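Ridus Support Desk
Ticket: Rice task stops at lid step
Product: Aro kitchen arm, two-finger gripper
Opened by: Yến Hầu
Status: Open, waiting for customer
Priority: Normal

Yến Hầu wrote:

Good morning. We test the Aro for small chores in our canteen kitchen in Grindonora. Washing the rice and pouring the water go well enough. The trouble is in the serving part. The arm must take the serving spoon by its handle, scoop, and put the rice in a bowl. In 11 runs it finished the scoop only 2 times. In the other runs it stopped with the message "path blocked" when the lid of the cooker was open.

What I already tried:
Restarted the arm and the control box.
Cleaned the finger pads with a dry cloth.
Moved the cooker to the left side of the table, then to the right side.
Lowered the speed. The message is the same, it only comes later.

Ridus Support (Haberkorn) replied:

Thank you for the clear report. Please open Settings, Obstacles and tell us the lid angle that is saved there. Please also tell us if the cooker lid stays up by itself or if it leans back further after some seconds.

Yến Hầu wrote:

The saved angle is 90. I did not set this number, it was there from the beginning. The lid stays up by itself, but it does not stand straight, it is tilted. I think the arm believes in a lid that is not the same as my lid.

I changed the value to the measured one and made new runs with an empty cooker. Now the arm goes over the edge without the message. But a second problem came: when the handle is held upright between the fingers, it comes very near to the inner side of the lid, and the arm waits there for a long time before it decides.

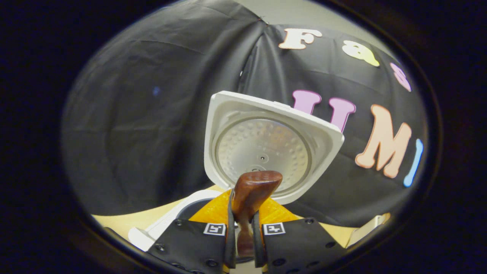

A person would turn the wrist a little and not think about it. My colleague asks me every week if the machine can do the rice alone, and my answer is still no — it can do parts of the rice. For washing and pouring I would already trust it. For serving I stay next to the stop button.

Two questions. Can I limit the waiting time at this point? In the log it is 1000 ms in March and now it is much longer. And is it possible to teach a different grip, lower on the handle, without recording the full task again?

Ridus Support (Haberkorn) replied:

The waiting time can be changed under Motion, Hesitation. Please do not set it to zero. For the grip, record only the "pick up tool" step and save it under the same name. Send us the new log after a few runs and we will keep the ticket open.

Last updated: July 13, 2025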